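Home | Bench log | Recipes | Repairs | Archive | Search
Older entry | Newer entry

Dye shed notebook – July, Saturday, started 7:40 am

Onion skin baths again. Third weekend on this. Candela wants a yellow that survives a sunny window and so far we have a lovely yellow that goes to weak tea. Writing this between stirs so sorry for the mess.

Yarn: the Tejada wool, undyed, two-ply. Wound off 243 grams into small skeins last night, tied each in four places. Fulgencio ties in three and then wonders why they tangle. Scoured in the big pot, warm not hot, left to cool by itself overnight. Water came out gray-brown, second rinse clear enough.

Mordant

Alum at the usual rate, cream of tartar at half of what we used last time. The last batch felt sticky and I blame the tartar though Noelia says it was too much alum. We'll see. Dissolved both in a jar of boiling water first, then into the pot, then wool in wet. Up to a simmer over an hour. Thermometer is reading high again, checked it against the kitchen one and it's off by a fair bit at the top end. Need a new one. Put it on the Imeck order with the gloves.

One set of skeins got no mordant at all, for comparison. Tagged with a knot of red cotton. Don't cut the knots off!! (somebody did last time and we lost the whole comparison)

Dye bath

Skins from the market stall, mostly yellow onions, a handful of red ones got in and I picked out what I could see. 324 grams dry. Simmered 50 minutes, strained through the old pillowcase, squeezed. Bath was dark orange, darker than the last one. Possibly the skins were just cleaner.

9:15 – wool in.
9:40 – already strong color on the mordanted ones. Plain ones look beige.
10:05 – took out first mordanted skein, rinsed, hung.
10:30 – second one out. Hard to tell from the first while wet.
11:00 – heat off, rest left in to cool.

Iron dip on one skein only. A pinch of ferrous sulfate in a seperate pot, two minutes, out. Goes olive straight away. Nice actual olive, Mimoza will want it for the hat. Rinse that pot well afterward, iron gets into everything and dulls the next yellow. I lost a whole cochineal bath to it in spring.

Colors I'm aiming at

Candela asked for "crust, not crumb" and I keep that in my head when I pull skeins. The golden brown down the edge of a slice is the dark end, the pale cream middle is where the faded ones end up. The basket is close to the third color on her list, a light orange-tan, and that one we can nearly get by pulling early.

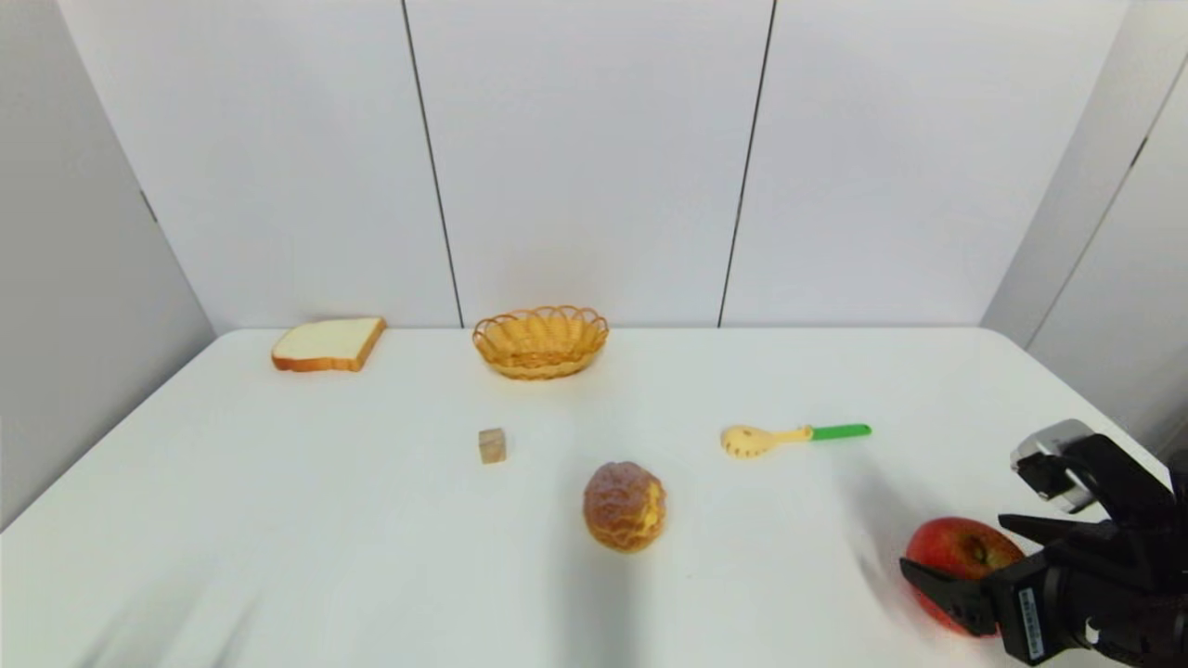 Light test

Same method as before. Wind each yarn round a strip of card, half covered with foil, tape to the south window. Label on the BACK, pencil, ink fades too and then you're guessing. Strips from the last round came down this morning:

- onion, alum, long simmer: faded, still yellow
- onion, alum, short simmer: faded badly, almost cream
- onion, iron: barely moved
- weld from Florencio's garden: best of the lot, irritatingly

So weld holds and onion doesn't, same as the books say. But weld is 19 a bag from Larkex and Florencio only has the one row. Going to try overdyeing – onion first, then a weak weld bath on top. Less weld per skein if it works.

Washing test still to do. Use the plain soap, the Flarkarano stuff shifts the color by itself (try it on onion yellow, goes orange in the sink). I think it's alkaline. Have strips somewhere to check that, not in the drawer where they should be.

To do

- rinse cooled skeins tomorow, save the bath, there's color left in it
- ask Noelia for her tartar amounts, written down this time
- weld bath, half strength, on two of the long-simmer skeins
- foil, card, thermometer
- pot lid handle is loose again

4:20 pm, skeins on the line in the shade. Dried ones are a good step lighter than they looked in the bath. The 10:05 one is nearest to Candela's tan. Plain wool dried the color of string. Stopping here, hands are orange.

3667 views | 19 shares | 4 comments

Noelia Llorente
It was the alum. I'll bring my notebook, I used less than you both times and mine wasn't sticky.

Fulgencio Pacheco
Three ties is fine if you don't stir like you're making polenta.

Mimoza Shehu
Yes please to the olive. Is there enough for a brim as well or only the crown?

Florencio Barrios
You can have half the row when it flowers, leave me the end by the gate. Cut it whole, stalks too.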